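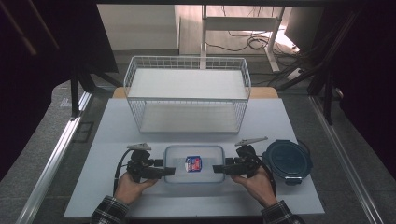 Figure 3. Workstation with the paired Skesgate grippers, a food container on the board, and a wire basket behind it.

3.2 Hand-held collection kit

We evaluated the Skesgate kit, sold by Retine as a bench package for recording two-handed manipulation. The package includes a pair of hand-held grippers, a head camera, a camera for each gripper, and the Firska logging software. The operator holds one gripper in each hand and does the task directly, with no arm in the loop. Both grippers are cabled (Figure 3), and we routed the cables outward so that they stayed clear of the middle of the board.

Setup took one operator 28 minutes on the first day, most of it spent on camera alignment. The vendor manual covers this step in a single paragraph, and we ended up writing our own procedure, given in Appendix B. Later setups were much shorter.
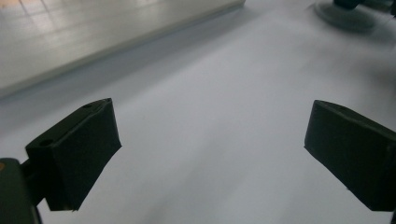

Figure 4. Gripper camera view with the fingers open over the tabletop.

The fingers are solid blocks, and both stay in view of the gripper camera when open (Figure 4). We used this open pose as the reference at the start of each episode. Firska stores the reference frame with the episode and raises a warning if the finger outline has moved by more than a set tolerance. The default tolerance was too tight for our use -- it flagged 24 episodes that on review were sound -- and we loosened it before the main sessions.

3.3 Container task

The main task used a clear plastic food container with a latching lid. Operators practiced until they were comfortable with the grip and then recorded 400 episodes over 155 hours of booked bench time, including breaks and file transfer.
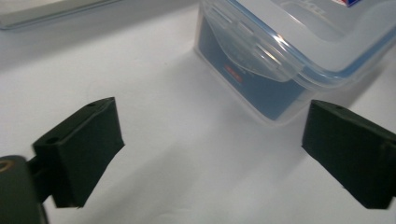 Figure 5. Approach to the lidded container, seen from one gripper. The latch flap faces the fingers.

Clear plastic is a hard case for the kit. Glare on the lid and flap (Figure 5) changes with small wrist motions, and the Picard tracker that ships with Firska sometimes lost the lid edge for several frames. Labels on the contents gave it steadier features to follow. Two annotators, Celina Sowa and Benvinda Seixas, marked the lost intervals by hand, and we report results with and without them in Section 4.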